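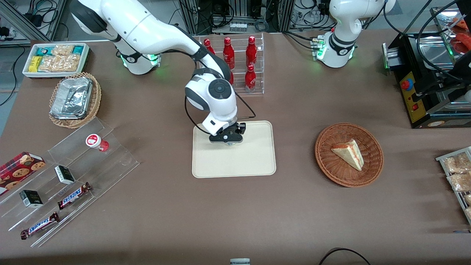
Section 6: Setting Up the Slow-Speed Practice Course

This section covers laying out the Gomari cone kit for low-speed motorcycle practice. Read Section 2 (Site Rules) before you start. The layout fits any flat, paved lot that is closed to traffic.

Before you begin

Walk the surface and sweep away gravel, leaves and sand. Mark any drain covers or painted lines that fall inside the riding area. If the pavement is wet, leave out the braking lane and run the other exercises only.

Check that your tires are at the pressure given in your motorcycle's manual. Underinflated tires make the steering feel heavy and will spoil the figure eight.

Laying out the course

1. Choose a start point with a clear view of the whole lot. Place the Ornby start board on your left, facing the rider.

2. Lay the marker tape in a straight line from the board. Pull it tight and put a weight on each end.

3. Set a cone at every red mark on the tape. These cones make the weave.

4. Turn the tape over and use the blue marks for the offset weave. Do not set both weaves at once.

5. Set out the U-turn box past the last weave cone. New riders should use the wide setting.

6. Roll up the tape and remove the weights before anyone rides.

CAUTION: Never leave tape or weights on the riding surface. A front tire can slide on tape even at walking pace.

Riding the course

1. Warm up with two straight passes, feet on the pegs.

2. Ride the weave in first gear. Hold the throttle steady, keep the clutch in the friction zone and drag the rear brake lightly.

3. Look at the next cone, then past it. Keep your eyes up.

4. Enter the U-turn box wide. Turn your head toward the exit before you turn the bars.

5. Stop at the board and rest when your clutch hand gets tired.

CAUTION: Do not use the front brake with the bars turned. The motorcycle may drop without warning.

NOTE: Cones crushed by a tire can be replaced singly. Order part 889 and state the color.

Storage

Stack the cones dry, tape on top. The Pavliuk bag holds one full kit, without the start board.

Text revised 2023-09-02 by Deepika Subramaniam.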